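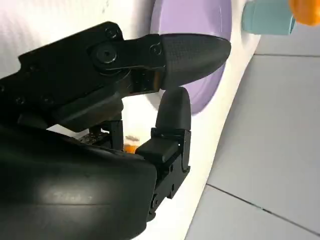 台面上的淡紫色盘子，白色桌面

2019年9月

换季了，把试用厨房这边的餐具重新理一遍，顺手记下来，省得下次又到处问人。

先说淡紫色这批盘子。我是真喜欢这个颜色！放在白台面上很干净，不抢菜，拍样菜的时候也好调白平衡（深蓝那批就很头疼，一拍汤就发灰）。之前Wenche Midtbø嫌它太“甜”，想全换成Enholm的米白，我俩为这事来回说了好几轮，最后定下来两种都留：淡紫摆冷盘和点心，米白摆热菜。先这么用到明年1月，到时候再看。

柜子重新分了一下：
左上，淡紫盘，平放，中间垫纸
左下，米白盘，还没到齐
右上，碗和小碟，暂时混着放
右下，Mesora那批厚底杯，别再往里塞盘子了，求求大家

垫纸的事多说两句。上次我偷懒没垫，盘底那一圈没上釉的圈足把下面那只的釉面磨出一道灰印，用小苏打糊擦了半天，淡了，没全掉。后来裁了旧的包装纸来垫，厚薄正好，就是裁得歪歪扭扭，看着像小学生手工。谁有空用裁刀重新裁一叠，直径比盘底大一点就行，不用裁圆，方的也可以。

叠放最多8只，再高拿的时候手会晃，我自己试过15只，心跳很快，不推荐。

洗的方面：淡紫这批先手洗。说明单上写能进洗碗机，可我拿一只跟着杯子洗了一阵子，总觉得边上没有新的那么亮。也可能是我盯太久眼花了，下周找个光线好的时候把两只并排放着比一比。Wenche说看不出差别，她那天没戴眼镜，不算数。

称了一只，610克，比我想的沉。端一只没感觉，一手托三只走到窗边就知道了。点心台那边要是站着端着吃，还是用小碟吧，大盘留在桌上。

补货：Kołodziej那边回了邮件，淡紫色还在做，但同一个颜色不同窑次会有深浅，让我们寄一只旧的过去对色。我挑了只磕过小口的寄，包了两层气泡膜外加一件旧T恤（T恤不用还）。报价还没来，预算先按2,000留着，超了再商量。

还没弄完的：
柜门里面贴一张标签，照上面的分法写
旧的Zumer托盘到底留不留？我倾向留，装调料瓶挺顺手
台面靠水池那头有一小块茶渍，白的就是这点麻烦，明早先敷一块湿布试试
抹布又少了，谁拿走的请放回挂钩上

今天先到这儿，剩下那摞碗明天接着理。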